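The Day the Robot Let Go Too Soon
A story from the robot kitchen, for curious readers

Have you ever carried a bowl of soup to the table, very slowly, watching the top of it wobble? Then you already know something that a robot has to be taught, and that took our robot Zimia a great deal of practice. Zimia is an arm with two black fingers at the end, and it lives in a test kitchen where it learns to help make small meals. It is careful, it never gets bored, and one morning in January it made quite a mess.

The job was an easy one, or so we thought. Zimia had to take hold of a bowl with shrimp in it, lift it up, move it over a little, and set it down again. It had done this 153 times before without any trouble at all. On the next try the bowl came up off the table just as it should, and then, with a good bit of air still underneath it, the fingers opened. Down went the bowl, over went the shrimp, and one of them slid all the way to the floor!

We still practice with a bowl and shrimp, by the way, because a job that went wrong once is a very good job to keep working on. 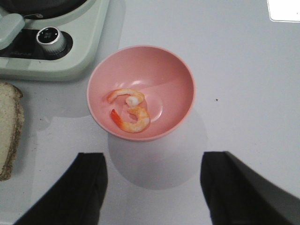 Fredy Ccori wondered whether the robot had simply gotten tired, the way your arm does when you hold something up for too long. It's a good thing to ask, but a motor doesn't get tired like a muscle does, so we had to look for another reason.

Luckily, Zimia keeps a diary. It isn't the kind with a little lock on it. It's a long list of numbers called a log, and the log says where the arm was and how hard the fingers were squeezing at every moment. For that one short lift there were 1028 lines, and we read them all, with a pot of tea and a plate of cookies to help us along.

Near the end we found it. Zimia has a sensor that feels when a bowl touches the table. A sensor is a part that notices things, a bit like your skin or your ears. On line 1011 (well, close to the end, anyway) the sensor said "Touching!" when the bowl wasn't touching anything. A wire inside had come a tiny bit loose, and when the arm moved, the wire wiggled and sent a false message. Zimia believed it. If you thought your bowl was safely on the table, you would let go too, wouldn't you?

A mistake like this is called a fault. Dropping a bowl of shrimp is only messy, but think about a hot pan, and you can see why we took it so seriously.
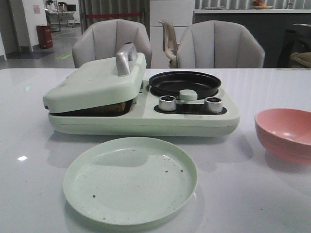
So we made some changes. First, the loose wire was fastened down properly. Then we gave Zimia a second way to check. Now the sensor has to say "Touching!" and the arm also has to know that it is low enough to be at the table. If the two don't agree, Zimia stops, keeps holding on, and waits for a person to come and look. Grown-ups who build machines call this a safe stop.

There are rules for the people, too. Nobody reaches under the arm while it is moving, even to catch something that is falling. That one is hard to remember, because your hand wants to jump out all by itself! There is a big stop button as well, and everyone who works with Zimia learns where it is before they learn anything else. 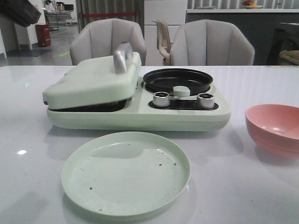

The breakfast cooker, with its lid on one side and its round pan on the other.

Since then Zimia has done the lift 172 more times and has made a safe stop on 11 of them. Each time, we go and look, and then we read the diary again. The cookies help.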